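Home Contents Chapters Glossary Index

Chapter 4: The Visitor Pass and Its Promises
5th September
By the course authors

Most mid-sized cities now sell a visitor pass. Nonombridge sells one for $63, covering 20 attractions over two days, and its brochure puts the full value at $333. Students of tourism should be wary of that second figure. It assumes a traveller who gets into every museum, garden and ferry on the list, with no queues and no lunch.

The Jistville pass, launched in April, costs $52 and makes a smaller claim. Whether it is the better buy depends on what a visitor would have paid for anyway – a question neither brochure asks. Fastar, which runs the Jistville scheme, publishes sales but says nothing of how many entries each holder uses. We have our doubts.

In this chapter you will learn to cost a short itinerary at gate prices, allow for travel between sites, and judge a bundle on likely use. Keep the word "free" out of your workings. An entry covered by a pass has been paid for at the counter.
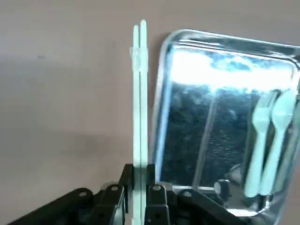 Bouazza objects that we are too hard on the passes, and that plenty of holidaymakers will happily pay extra to leave their wallets in their pockets. That may be so, but convenience has a price too, and Section 4.1 tries to estimate it.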